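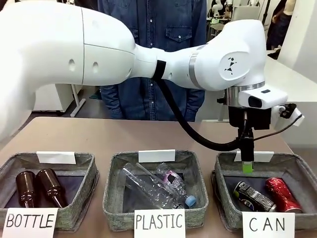 Call me when it can do the stairs as well, says Pacita Lumbao, and I think she's got a point. She read the first draft of this release and that was her only note, so in it goes!

Hello from Tonovow. We're the small outfit in Tirnby trying to find out whether a robot arm can take on the dull jobs at home and behind the shop counter, and in November we're opening our doors so you can judge for yourselves.

We've started with sorting the empties: glass bottles in one basket, plastic in the next, cans in the third. You'd think that would be easy (I did, and I've been proved wrong more than once). A crushed bottle is a different shape every time, and a clear one is hard for a camera to make out at all. Our arm now gets through a batch of 40 in 70 minutes. My mum would do it while the kettle boiled.

So can machines do the chores yet? My answer is some of them, slowly, with a person standing by. I wouldn't leave one alone with the good glasses. But a shop with crates of returns out the back might not mind slow, and that's why we're running a trial with Farahani, the grocer's on Clanport Road, over 2 months this winter. If it makes a mess of things we'll say so.

The open afternoon starts at 2 and it's free. Bring your own empties, rinsed please, and come and ask us awkward questions. Press are welcome from noon, and there'll be tea.

Press contact: the Tonovow office, Tirnby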